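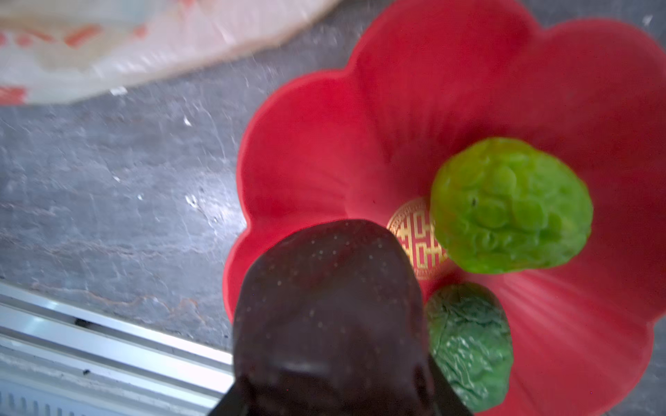 Submarine to enter service on land, ministry says

Bailly, Disulden – The Ministry of Defence announced on 6/10/25 that its new submarine, the Beltau, will enter full active service at the factory where it was built, 138 kilometres from the nearest salt water.

The decision ends a long argument over how the vessel was to be moved to the coast. It will not be moved to the coast. Defence Minister Damian Berchtold told reporters in Bailly that the Beltau had met every requirement set out in its contract, and that none of those requirements mentioned the sea.

"We went back and read it," Berchtold said. "It calls for a submarine of a certain length, with a certain number of bunks and a galley. It calls for a periscope. We have all of those things. I looked through the periscope myself this morning and saw the parking lot very clearly."

The Beltau was built by Lurero, a company that had previously made grain bins and which won the contract 20 years ago with the lowest bid. Lurero's plant sits on the eastern edge of Bailly, a farming town with one bridge, a hockey rink and a creek that is dry for most of the summer. The company said in a written statement that it had raised the question of delivery early in the project and had been told that a different office would look after it. The statement said Lurero was proud of the vessel and asked that the ministry begin paying rent on the building.

The ministry confirmed that an office had been set up to look after delivery. It was closed in the second year of the project as a cost-saving measure. Its staff were moved to the office responsible for naming the submarine, where they remain.

Several ways of moving the Beltau were studied over the years. Road transport was ruled out when it was found that the hull was wider than the highway, including both shoulders. Rail was ruled out for the same reason. A plan to take the submarine apart and put it back together at the coast was dropped after Lurero said it had only kept the instructions for the first part. A canal was surveyed and priced, and a short piece of it was dug, but it was started from the wrong end and is now used by the town of Bailly as overflow parking for the rink.

Under the new plan, the submarine will be treated as though it is on permanent patrol. A crew of 400 will live and work on board, in three shifts, following the same routine they would follow underwater. The hatches will be kept shut. Mail will be held for the length of each tour, even though the post office is across the street. Sailors will not be allowed to leave the vessel, except for a fire in the building, or if someone from Lurero needs to get at the electrical panel.

Navy commanders described the arrangement as demanding. A senior officer who briefed reporters on the condition that he not be named said the crew had finished their first training patrol in the spring and had done well. The submarine was not found at any point by an enemy vessel. It was found twice by a courier who was looking for the loading dock.

"From inside you can't tell the difference," the officer said. "There's no window. You could be anywhere. A couple of the younger sailors were seasick, and we took that as a good sign for the quality of the training."

The officer said the ship's sonar worked as designed and had been picking up a steady signal from the northwest, which was being followed with great interest until it was identified as the plant's air compressor. The compressor has since been given a contact number and is logged every hour.

Asked whether a submarine in a factory could defend the country, Berchtold said it already was doing so. He pointed out that no foreign navy had come anywhere near Bailly since the hull was finished. He said the ministry's own figures showed that the Beltau had the best safety record of any submarine in the fleet. The Beltau is the only submarine in the fleet.

The minister also spoke at length about savings. A submarine at sea needs to be scraped, painted and checked for rust at regular times, he said, while the Beltau needs only to be dusted. It uses no fuel. It doesn't need a harbour, a tugboat or a lighthouse. Its torpedoes have been put in storage at the request of the fire marshal, and the tubes are being used for winter coats.

Opposition members called the announcement an embarrassment and asked for the project's full cost to be made public. The ministry said it would release the figure when the final invoices arrive, but that these had been mailed to the submarine and could not be opened until the end of the current patrol.

Reaction in Bailly has been calmer. The town is already listed on the ministry's website as a naval base, and the sign on the highway was changed last year to show an anchor. Residents said they had got used to the noise of the diving alarm, which sounds each morning before the crew does not dive. The owner of the diner nearest the plant said she had expected more business from a crew of that size and was disappointed to learn they weren't allowed out. She has written to the navy offering to lower sandwiches through a hatch. The navy replied that it would be happy to consider resupply at sea, and sent her a form asking for the tonnage of her ship.

The local school has been invited to tour the vessel. Students will be brought out in a rubber dinghy, carried by hand from the front gate.

There is also the matter of the roof. The Beltau's communications mast is taller than the building, and raising it to full height would mean cutting a hole above the lunchroom. Lurero has agreed to the hole in principle but wants the ministry to pay for a cover. Until this is settled, the submarine will send its messages to headquarters by having a sailor knock on the hull, where someone from the front office will take them down and phone them in. Staff have been asked to knock back if the line is busy.

Some former naval officers were less sure about the plan. One retired captain, who spent most of his career waiting to be given command of the Beltau, said he had always imagined there would be water. He had bought a coat for it. He said he did not blame the builders, who did good work, and that the welding in particular was very nice. He was on a list to visit but had been told that the tour was full until the fall.

The first regular patrol is to start this month and end in December, when the crew will be relieved. The handover will take place on the factory floor. Families may attend but have been asked to stand behind the yellow line and wear hard hats, which Lurero will lend out at the reception desk. The navy band will play outdoors if the weather allows. It was not able to get the tuba through the side door at the last ceremony.

Berchtold was asked as he left whether the ministry would do anything differently with its next vessel. He said lessons had been learned and were being written down. A second submarine is already on order, and he confirmed that it will be built right on the coast, in a new plant with its own slipway leading straight down into deep water.

That vessel is meant to serve in the mountain district, he said, and officials are now looking at the road.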